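Speaker notes: Keeping a community choir going through winter
Thursday evening session, upstairs hall, 7 pm start

Opening (take your time, let people find a chair)

Thank everyone for coming out in the cold. Say hello to Fermín, who drove me here and put up with me humming the alto line the whole way. Explain that I've run the Akar Singers for a good while now and that I still get nervous before the first rehearsal in May, every single year.

Tell the story of the year we had 2 tenors. Pause there, somebody usually laughs. 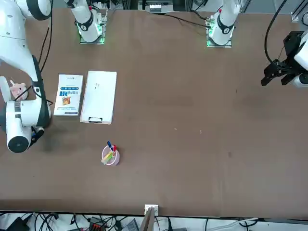
Why people drift off

Most folks don't quit over the music. They miss one week with a cold, then another, and by the third they're too shy to come back. Joaquín Zapata phones anyone who's been away a fortnight, just for a chat, and he never asks when they're coming back (I'd ask, I can't help myself). Read out the bit from Gervasio's letter if there's time. It's in the blue folder.

Mention the hall at Allis, which seats 452 and swallowed us whole. We moved to a smaller room and the sound got better overnight, and so did the mood.
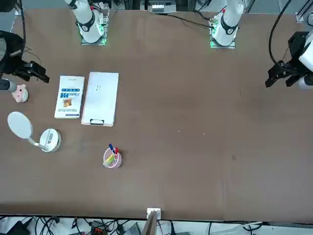 Page last changed: Thursday, 4:15 pm

Choosing songs

Go slowly here, it's the part people write down. Pick one piece they'll know by the second week and one that will take them all season. Leandro Gallardo's arrangement of the harvest song is lovely for this, with an easy tune on top and plenty for the basses to chew on. Photocopying came to nearly 700 pages last winter, so please, share your scores! Sing the first line with the room, in G if they sound sleepy and A if they don't.

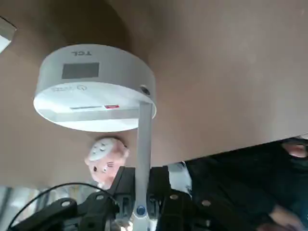
Warm-ups deserve more love than they get, and I'd happily talk about them all night. Start with the shoulders, then a hum, then sirens up and down. Asger Lauritsen has his basses picture their sound as a shape, and I've borrowed that shamelessly. For a low "oo" I tell mine to think of something like that round white disc, thick and flat-faced with the rim curving right around, and to keep the note that wide all the way to the end of the breath. Try it with the room twice. Let the left side listen to the right, then swap.

Questions, then tea. Remind them that the sign-up sheet is by the door and the spare folders go back to Gervasio.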